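Le grand tri des piles (et pourquoi j'adore ça)

Vendredi 25 novembre 2022

Je l'avais promis dans le billet sur les guirlandes, alors allons-y : les piles ! J'en ai partout. Dans le vide-poche de l'entrée, au fond du tiroir à couverts, dans la poche d'un manteau que je ne mets plus depuis deux hivers, et même dans une boîte de thé (je ne sais plus du tout ce que j'avais en tête ce jour-là). Chaque année en décembre, c'est la même comédie : un jouet à allumer, une télécommande à ressusciter, et on essaie une pile, puis une autre, puis on remet tout en vrac en se disant qu'on verra plus tard.

Cette fois je m'y suis prise avant les fêtes. J'ai vidé les tiroirs, les boîtes, le sac de bricolage, et j'ai lancé le tri par terre, sur le tapis à petites feuilles. Le principe est tout bête : un bac jaune au milieu, les piles autour, et on avance une par une. J'aime beaucoup ce bac. Il a des coins arrondis, il est peu profond, on voit tout de suite ce qu'il y a dedans et rien ne file sous un meuble. Avant j'utilisais une assiette creuse et c'était une catastrophe, tout roulait vers le centre et je mélangeais ce que je venais de séparer.
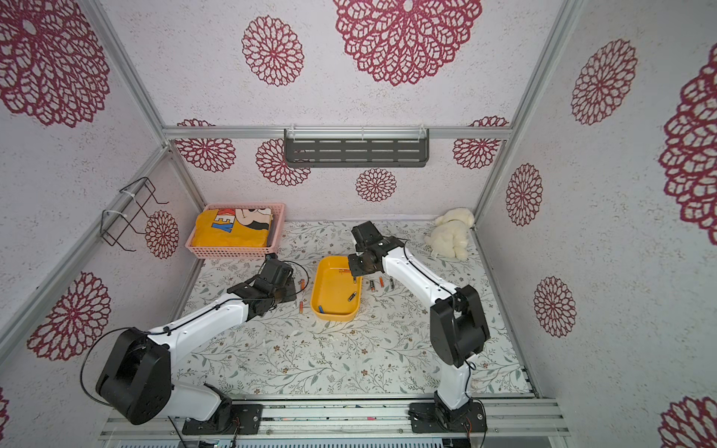

Puspita Santoso m'a écrit, quand j'ai parlé de ce projet, qu'elle range les siennes par appareil et pas du tout par format : une pochette pour la lampe frontale, une pour la balance de cuisine, une pour le réveil. Elle ajoute qu'elle scotche les bouts de celles qui partent au recyclage, et que depuis elle dort mieux. Je trouve l'idée des pochettes géniale pour un petit appartement ! Chez moi ça ne tiendrait pas trois jours, je pique toujours dans la réserve du voisin d'étagère, mais le coup du ruban adhésif, je l'adopte. J'en ai mis un rouleau directement avec le testeur.

Parlons couleurs, d'ailleurs, j'ai un faible pour les piles dépareillées. Les orange qui tirent sur le jaune vers le bas, on dirait des petits couchers de soleil. Il y a aussi la noire toute fine avec son anneau bleu, et la grosse rouge qui se voit de l'autre bout de la pièce. Au début je voulais trier par couleur, uniquement pour le plaisir des yeux. C'est très joli et ça ne sert strictement à rien quand on cherche une AAA en pleine soirée jeux de société, donc j'ai renoncé (avec regret). 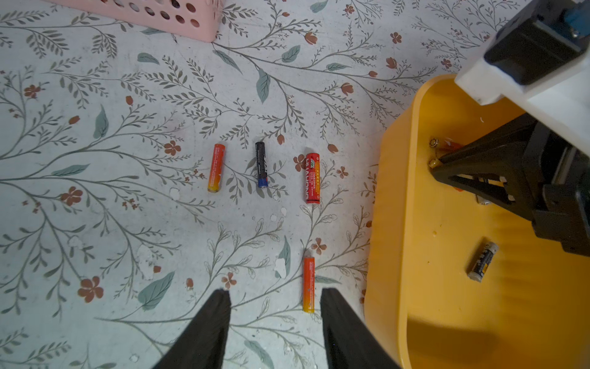

Ma méthode, dans l'ordre

D'abord, étaler. Vraiment étaler, avec de l'espace entre les piles, toutes plus ou moins dans le même sens. Ça a l'air maniaque, mais on lit les inscriptions sans avoir à tout retourner.

Ensuite, le format. Les AA d'un côté, les AAA de l'autre, et tout ce qui est bizarre dans un coin à part. Je garde les piles rondes et plates pour une autre séance, elles méritent leur propre boîte, surtout avec des petits à la maison : celles-là se rangent en hauteur et sous clé, sans discussion.

Puis le testeur. J'ai acheté le mien chez Sitompul, la quincaillerie d'Oltville, 8 euros, et je regrette de ne pas l'avoir fait il y a dix ans ! On cale la pile, l'aiguille part ou ne part pas, et c'est follement satisfaisant. J'ai aussi ressorti mes rechargeables Gerkora, des 880 mAh, qui avaient fini mélangées aux jetables. Grosse erreur de ma part, il faut les mettre à l'abri tout de suite, avec leur chargeur.

Le bac jaune reçoit les piles à mesure que j'avance. Dès qu'il commence à se remplir, je le vide dans les casiers et je repars. Je préfère les petites tournées, ça laisse le temps de boire un café et de remettre la face B.
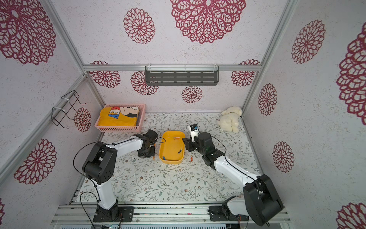 Pour le rangement définitif, j'ai récupéré un casier Omberg à 18 compartiments qui servait aux perles. Il est beaucoup trop grand, je sais, mais j'y ai ajouté les fusibles, les ampoules de rechange de la guirlande et les minuscules tournevis qui ouvrent les trappes des jouets. Ceux-là, je les cherchais depuis le printemps. Les avoir dans le même casier que les piles, c'est le vrai luxe de cette histoire.

Et le reste du coin ? Le panier rose avec le tissu jaune à la souris est resté où il était, la peluche aussi. Je me suis interdit d'y toucher. Je me connais : je commence par plier un vêtement, je finis par vider l'armoire, et les piles passent encore une nuit par terre. Un chantier à la fois !
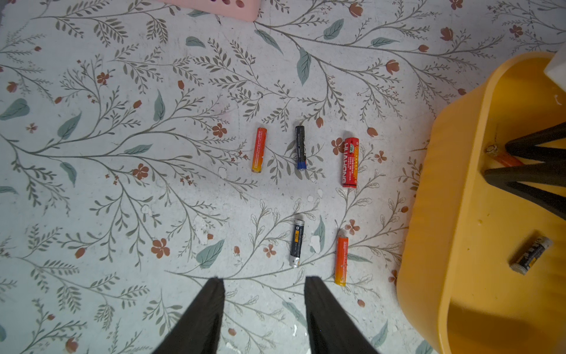 J'en viens aux questions que vous m'avez posées. Oui, je mets la date d'achat au feutre sur les paquets neufs. Non, je ne mélange plus une vieille et une neuve dans le même appareil, j'ai perdu une lampe de camping comme ça, elle a coulé et tout le compartiment y est passé. Non, pas de piles au frigo chez moi, le casier est au sec dans le placard du couloir et ça leur va très bien.

Celles qui sont mortes attendent dans un bocal, bouts scotchés (merci Puspita !), et je le descends au point de collecte quand je fais les courses. Je ne laisse pas le bocal se remplir à ras bord, c'est lourd et ça m'ôte toute envie de le porter.

Pour ce tapis à fleurs dont plusieurs d'entre vous veulent la référence, je ne l'ai plus, désolée. L'impression s'écaille un peu par endroits et je l'aime quand même. Prochain billet : les câbles – et là, préparez du thé, il y en a une pleine valise.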